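Journal > The Box Truck > February

Home Journal Routes Repairs Contact

February, late evening, Paltcombe

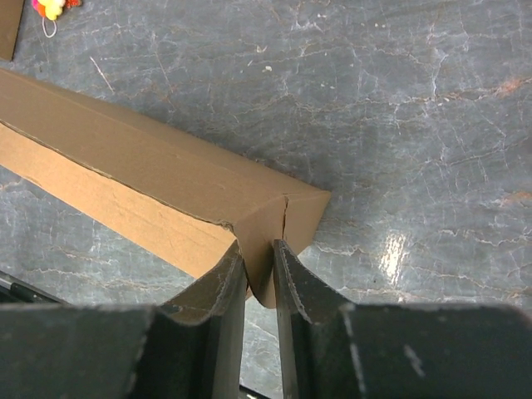
I went again to see the truck in Paltcombe, the white Marar with the tall box, and I have still not decided. It was my second visit and I stayed until it was almost dark. The seller let me climb in the back alone and close the door, which I wanted to do to look for light coming through the roof. I found two small points of light near the front corner and one long thin one over the door. What I would carry in there is mostly packing of the long kind, like the three-sided box of plain brown cardboard in the photo, and such cardboard does not forgive water. It already gets creases and small scuffs on its long side from ordinary handling. A wet roof would finish it in one night. So the roof is now the first question, before the engine and before the price.

The engine I like. It started at the second try, and after that it was quiet. I put my hand on the hood and felt no bad shaking. The seller said the belt was changed last summer, but he had no paper for it, and I have learned to write down only what has a paper. He did have a paper for the brakes. I took a copy of it and it is in the blue folder.

The other truck is the Skuller. It is shorter and it drinks less fuel, and the step at the back is low, so my knees would be thankful. But the floor is too short for what I need. I measured it twice with my own tape and then a third time on the other side, because I hoped the tape was wrong. If I load the long pieces corner to corner they go in, and then nothing else goes in beside them. I would drive half empty every time. For somebody who moves sofas it is a good truck, I think, and the price is fair.

After the visit I sat in the diner across the road and made the sums again. The seller asks for the Marar with everything included, and I must add the registration, the insurance, and 1139 dollars for the roof, if the shop in Flornidine keeps to what it told me on the phone. I was surprised how exact the number was. I asked if it could be less and the lady said it could be more. She was polite. They would take out the old sealing along the whole edge and put new, and they need to keep the truck 3 days. I would lose those days of work also, and I forgot this the first time I made the sums.

My fear is a strange one. I have driven the rented truck for a long time now, and I complain about it every week, but when something breaks I call the number and they bring me another. With my own truck there is no number. I would be the number. I thought about this on the road home and I missed my exit, so I had to go all the way to the bridge and turn around there.

Good things from today, so that I don't write only worries. The tires are nearly new, all of them. The lift gate goes up without noise and stops where it should. The wooden rails inside are in the right height for my straps, and I will not need to drill. There is a light in the box that works from a switch by the door. In the rented one I hold the flashlight with my teeth. The cab smells of old coffee and a little of dog, but I can live with both.

Bad things: the roof, the missing paper for the belt, rust under the driver's step (I pushed it with a key and some of it came off), and the mirror on the right side, which moves by itself when you drive over 50. I know this because he let me drive it on the county road. It turned slowly down until I was looking at my own wheel. The seller pushed it back with his hand through the window as if this was normal - I suppose for him it is.

I must remember to ask if he will take the roof from the price, or half of it. I am not good at this kind of talking. In my first language I am also not good at it. I will write the sentence down before and read it from the paper if I must.

Dinner was soup from yesterday. It rained a little when I was washing the pot, and I stood at the window and thought of that thin line of light over the door. I would like to see the inside of the box tomorrow morning, before he has time to dry it. I will call him at eight and ask if I can come.

Last updated: February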